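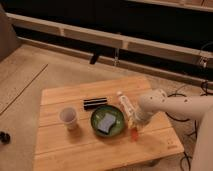
Figure 3. Green ceramic bowl with a sponge in it, on the low plank-topped table. A cup stands to the left and a white bottle is at the right.

4. Small things on low tables

4.1 The material

Section 3 dealt with cupboards and shelves, where things are mostly put away behind something or above something. The present section deals with low tables, where they are left in the open. The household survey in Girodmont took in 26 homes. Each home was visited once, in October, and every loose object on the main low table of the living space was written down along with what it was touching, what it was standing in and which edge of the table it was nearest to. The lists came to 1344 entries. After the newspapers, post and remote controls were taken out, as these are treated in Section 5, we were left with 310 entries for what we call small mixed things: sponges, cups, tubes, pens, caps, cases, lids and so on.

The word 'mixed' needs a short note. A table with four cups on it is not a mixed table in our sense. We use the word only where the things on the table would normally be kept in different rooms, such as a washing-up sponge next to a marker, or a tube of hand cream next to a drinking cup. Earlier work by one of us (Marchetti) used the narrower term 'out-of-room objects', but it was hard to apply in homes where the kitchen and the living room are the same room, and it has been dropped.

4.2 Open containers

The main finding for low tables is that an open container changes what happens to the things around it. Where a bowl, dish or shallow basket was present, small things gathered in it whether or not they had anything to do with one another. Where there was none, the same kinds of things were spread along the back of the table, usually lying flat and often parallel to the edge. The people we spoke to rarely described either arrangement as untidy. A bowl with a sponge in it was 'put away' to some and 'waiting to go back' to others, and in two homes the answer depended on which member of the family was asked.

The size of the container matters less than we expected. A sponge takes up most of the floor of an ordinary cereal bowl (Figure 3 shows a sponge in a bowl), and once it is in there it leaves room only for thin or very small things. People went on adding to such bowls all the same. Caps, clips and short pens were placed on top of the sponge or pushed down between it and the side. Taller containers were used less in this way. A cup standing upright was almost never treated as a place to put things unless it already held pens, and a cup that might still be used for drinking was left alone entirely.

We had thought that colour might play a part, so that a bright object would be picked up and dealt with sooner than a pale one. The survey gives no support for this. It does suggest that pale things on pale wood are overlooked when a table is being cleared in a hurry, but the effect is small and most of it comes from three homes with very light furniture.
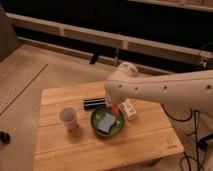 Why were bowls recorded separately from trays, when both are open and both sit on the table?
A tray is usually lifted with everything still on it and carried to another room, while a bowl is mostly emptied where it stands, so the two lead to different kinds of clearing.

The difference shows up in the notes taken at the end of each visit. We asked the person at home to clear the table as they normally would, with no time limit, and wrote down the order in which things were taken. With a tray, the tray went first and the rest followed. With a bowl, the order was almost always reversed: loose things first, then the bowl's contents, then the bowl itself, if it was moved at all. In several homes the bowl stayed on the table throughout and the loose things were put into it, and the person then said that the table was done.

4.3 Long thin things

Markers, tubes and narrow cases form a group of their own. They roll, or are believed to roll, and people handle them with this in mind. A striped pencil case and a thick marker were laid down in the same way in most homes, flat and well back from the front edge. Bottles and tubes were less regular. A tube with a flat end stays where it is dropped and so ends up at any angle, commonly slantwise to the boards of the table. If it has a flat cap it may be stood on end, but we saw much less of this on low tables than in bathrooms, where standing a tube on its cap is close to a rule.

A tube is also the object most likely to have something lying under it or against it. Cocco's notes from the second week have several entries of the kind 'tube, with pen beneath'. The pen was generally found only when the tube was lifted, and in each of these homes the person clearing the table took it away in a separate trip. We mention this because it affects how clutter is counted. From the doorway, a tube and a pen lying together are easily taken for one thing.
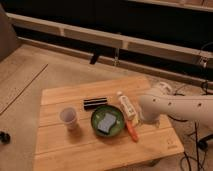
The same problem comes up with things inside bowls, and we dealt with it in the same way, by writing down the list from directly beside the table and never from across the room. Two of the early lists had been made from a standing position near the door and were done again. The new lists were longer in both cases, mainly by caps and other small parts that had been hidden behind something taller.

4.4 The table itself

Tables made of separate boards raised a small point of their own. Some people used the joins as guides, setting things down along one board or keeping the front board clear for cups and plates. Others said they had never noticed doing it, though the lists show the same pattern in their homes. On tables with a single smooth top there was no sign of any such banding, and things were spread more evenly from front to back. The number of plank tables in the survey is too small for us to say more than this.

Stains and marks had a clearer effect. Where the wood was already marked, people put wet things down on it freely, sponges included. Where it was clean, a wet sponge was given something to stand in, and the nearest bowl was the usual choice. Much of the mixing described in 4.2 may start there. Once a bowl has been borrowed to keep a sponge off the wood it is no longer a clean bowl, and it becomes available for whatever else is lying about.

4.5 Limits

All the homes were in one town and were visited in one month, before the heating season had properly begun. Homes with children under five were left out, as their low tables are often kept bare or are covered with toys, and neither fits the scheme. Clearing was done while one of us was watching, which is likely to have made it more thorough than usual. The comparison with desks and bedside tables is taken up in Section 6.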